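Notebook, September, after lunch

Back at the Zatora counter. I said I'd write up the ball tidying before I forgot which bits were my own idea and which came with the worksheet, so this is that, plus some grumbling about the surface.

For anyone at Pretthorpe reading along: we're still on small household stuff that won't stay where you put it. Cutlery is done, jar lids are done (the notes are in the blue folder, my handwriting gets worse toward the end, sorry). Now it's tennis balls. The job is as dull as it sounds. Balls are out on the counter, balls need to end up in a container, and I'm writing down what makes that annoying so the storage people at Viltlow can decide what shape the container should be.

First thing I learned is that a counter you'd swear is level isn't. I put the long spirit level on it this morning and the bubble looked perfectly happy, then I set a ball down, let go, and off it went toward the sink side. Slowly, but it went! I shimmed the front left foot with 2 bits of folded card and that calmed it down. Then I wrote SHIM on a piece of masking tape and stuck it to the leg, so please don't kick the card out when you sweep.

Second thing: felt matters more than I'd have guessed. The fluffy balls sit down and stay down. The worn ones from the bottom of the bag are nearly bald in places and they creep if you so much as lean on the counter. I've started sorting them by fuzz before I set anything out (fluffy, so-so, bald), and the bald ones are going in a separate bag till somebody wants to do a bald-ball day. I would quite enjoy a bald-ball day, but not this month.

The gray speckled top is nicer to work on than the old white one, I'll give it that. Yellow-green against gray, you can find a ball without hunting. It has a bit of a shine, though, and every fluffy ball sheds, and the lint shows up the second you look along the surface toward the window. I wiped it down before starting and then again halfway, with a barely damp cloth. Don't use the spray. The spray leaves a film and then even the fluffy ones skate.

And the curtain. I've left it drawn behind the counter all afternoon, mostly for my own eyes, and I like how soft the light gets. It's the pale one that lets a bit of day through. My one complaint is the hem, which hangs right down at the back of the counter, so a ball that rolls that way can nose in under the fabric and you have to go fishing for it. I clipped the hem up for a while with bulldog clips and that worked fine, except then it looked terrible and the clips kept falling off, so they're back in the drawer.
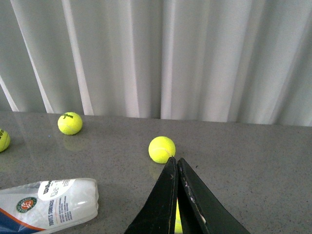 Grīnberga read the draft of this over coffee and thinks I'm wrong to blame the hem at all: pull the whole lot a hand's width toward you before you begin, and the back of the counter stops being a problem. Also that a tube is the obvious container, since that's what tennis balls come in, and why are we inventing things.

Fair on the first one. I've put a strip of tape down as a "don't set anything behind this" line and we'll see if people respect it.

On the tube, I'm less sure. I tried one. The trouble is the mouth: it's barely wider than the ball, so you have to come in straight from above, and if you're a bit off the ball sits on the rim and thinks about it. Then it drops on the floor and you're on your knees by the fridge. A wide shallow bowl is the opposite, you can practically toss them in, but the moment it's full the top one hops out again. My favorite so far is the deep plastic tub from the 400 shelf, the one with straight sides. Not pretty. It swallows everything and it doesn't tip.

Rounds today: 8, all with the mixed bag, before I'd split out the bald ones. So don't compare them with whatever I do tomorrow, the balls won't be the same. I've marked the sheet "mixed" in red at the top.

To do: more bulldog clips, NOT the tiny ones. Ask Viltlow whether the tub can have a lid or if that spoils it. Find the other lint roller. Check the shim first thing.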